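Forbridge site, goods-in bench 5
Open container and closure check – screw-neck plastic bottles, drinkable dairy
Period: November
Sheet ref. 1459
Status: closed with comments

1. Bench surface
Result: acceptable, comment raised
White top, matt finish. Faint grey smudges and scuffs across the working area, and a tiny dark speck near the sample position. Wipe down before the next sample. If the speck does not lift, record it as surface damage on form 149.

2. Container upright and stable
Result: pass
Small white bottle, squarish body, rounded shoulders. Standing unsupported.

3. Closure
Result: pass, comment raised
White screw cap, ridged side. Laid flat on the bench with its top surface upwards.
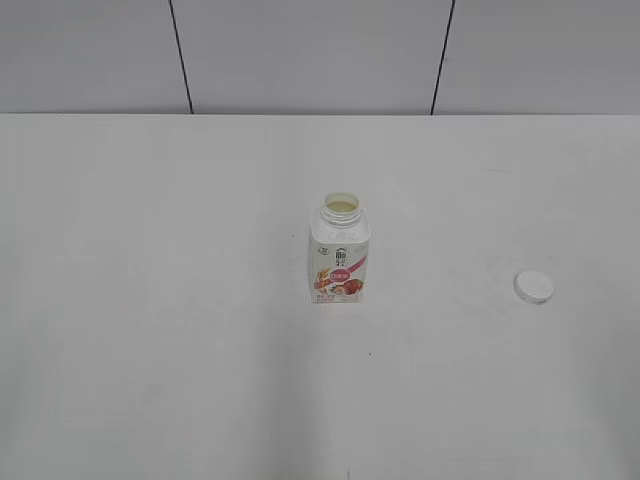 The bench procedure asks for caps to go on a clean tray, inner face up, and to stay there until the container is resealed or discarded. A cap that has been set down directly on the bench is not to go back on a bottle intended for tasting. Dispose of it and fit a spare from the Vutdale stock.

4. Fill level
Result: noted, not scored
Pale yellowish-cream liquid, surface just inside the rim. Levels this high leave little margin when the bottle is carried open. Move it only with the cap on.

5. Label
Result: pass
Printed label on the front, mainly white, with a dark brand mark in Chinese characters and fruit and grain artwork. The small reddish line at the foot must be read at the bench with the magnifier and copied to the batch record. Do not work from photographs for this item – the print is too fine.

6. Neck finish and threads
Result: pass on form, cleanliness to be checked by hand
Raised threads around the neck, with a wider collar ring below the lowest one. Run a dry lint-free swab round the grooves and look at it under the lamp. Product left in the threads dries hard and will stop a cap from seating. 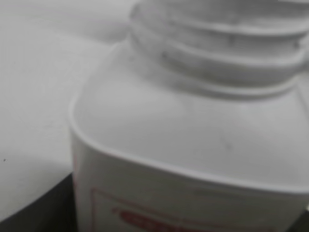

Sem Baert
Packaging inspector, Forbridge

7. Shoulder and body
Result: pass, comment raised
Shoulder smooth and pale, with a few faint smudges or tiny dark specks near the middle. Wipe once with a damp cloth and look again. Marks that remain are to be entered as moulding specks and compared with the Furtado limit sample. Corners are rounded, as specified for this body shape.

8. Actions
Clean bench top and recheck item 1 – inspector, before next sample.
Replace cap tray at bench 5 – stores, request 1044.
Remind both shifts about cap handling – A. Pruvost.

Comment from Apolline Pruvost, Proststead: agreed on items 1 and 3. On item 4, please add the measured headspace in millimetres next time. "Just inside the rim" cannot be compared between sheets.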